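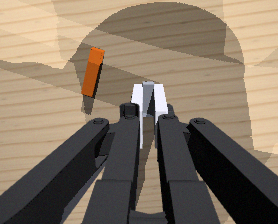
A simulated gripper and an orange block on a virtual wooden tabletop, seen from just behind the fingertips.

Can a machine put away the groceries yet? Fold a towel? Restock a shelf at the hardware store without knocking over the row behind it? A robotics lab in Serstead has spent the spring trying to find out, and its first results, posted Jun 27, 2024, are a lot of fun to read.

The project is called Laryea, and it starts small – with blocks on a table. Before the software gets anywhere near a kitchen or a stockroom, it has to reach for a plain object in a computer simulation, close its fingers on it, lift it and set it down in the right spot. That sounds like a toddler's game, and in a way it is, but nearly every chore on the lab's list begins with the same move. A cup has to be picked up before it can go in the dishwasher. So does a can of paint before it can go on a shelf.

The team ran 4,000 practice grasps for each version of its software, changing the lighting and the position of the block from one try to the next. Shadows turned out to be a real headache. Early versions would sometimes reach for the dark edge of one as if it were the object itself, and it took 7 rounds of changes before that stopped happening often enough to move on.

Then came the part I was waiting for. The lab wrote up a list of 152 everyday jobs, half from homes and half from shop floors, and began sorting them by how close a two-fingered gripper is to doing them without help. Moving boxed goods from a cart to a low shelf is near the top. So is clearing plastic cups from a table (glass is another story, and the lab's writeup is pretty frank about the breakage). Anything soft is well down the list. Laundry is still a mess, bagged produce is worse, and making a bed hasn't been tried at all.

So the answer for now is "some of it, slowly." The best run on real hardware cleared a small table in three minutes, a job most of us would finish before the kettle got warm. Still, a year ago the same lab couldn't get through it without a person stepping in, and it's hard not to get a little excited about that – especially if you're the one who usually clears the table!

Shop-floor trials are next. Trekdale, a housewares chain with a warehouse in Gokodport, has agreed to give the lab one aisle to work in after closing time, starting in July. The robot will handle boxed items only and will work at half speed, with a staff member on hand the whole time.

The full chore list is on the lab's website, and readers can suggest jobs to add to it. Cleaning the litter box has already been requested, several times over.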